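Ticket 119
Subject: Shared carry rule, section 2 - robot stops during handover
Site: Tikness
Raised by: Ginette Jacquet
Status: Reopened

16th December

Reopening this. It was closed with "operator to follow the guidance", and I don't think whoever closed it had read the guidance.

Section 2 says the person must keep "a firm and continuous hold" until the robot confirms its grip. Further down it says the person must "avoid applying force to the panel" while the grippers close. I would like to know how you hold a panel firmly without applying force to it. The Hulard manual has the same two sentences, so I assume we copied them.

What happens: the grippers close, the force reading goes over the limit and the arms stop. The log gives code 700, which the list describes as "unexpected load". It is a person on the other end of a board. I would have expected that to be expected.

Tried so far:
- Restarted the controller. No change.
- Raised the force limit by 10 per cent, as Zustville suggested. Fewer stops, but I've put it back. I am not happy with loosening a safety limit so that a badly written rule can be followed.
- Asked people to hold by the side edges, level, fingers on top. Better, though it depends who is doing it.
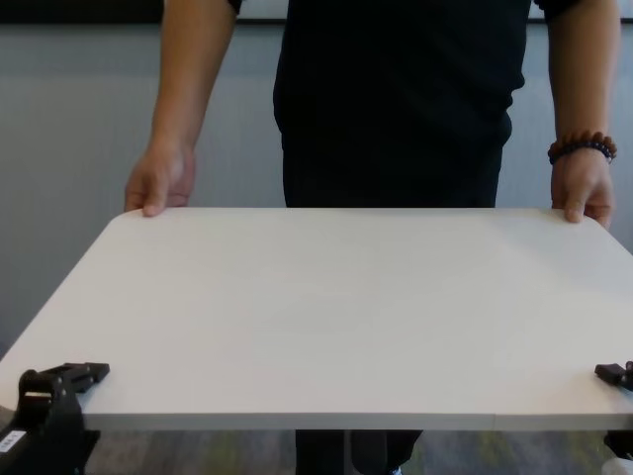
The rule also says nothing about who lets go first, or on what signal. At Zustville they wait for the tone. Here the tone was switched off in July after complaints, and the rule was never changed to match. So people guess, and some of them let go early - that worries me more than the stops do.

Nor does it mention watches, bracelets or loose sleeves near the grippers. Ait Ali told me this is "covered by general site rules". I looked. The general site rules send you back to section 2.

What I'm asking for:
1. One wording for the hold, with a figure we can test against.
2. A release signal that is written down and switched on.
3. A line on wrists and sleeves.

Reply from Ait Ali: Passed to standards. Can you retest with the new firmware first?

G.J.: I can, but firmware won't fix a sentence. Leaving this open.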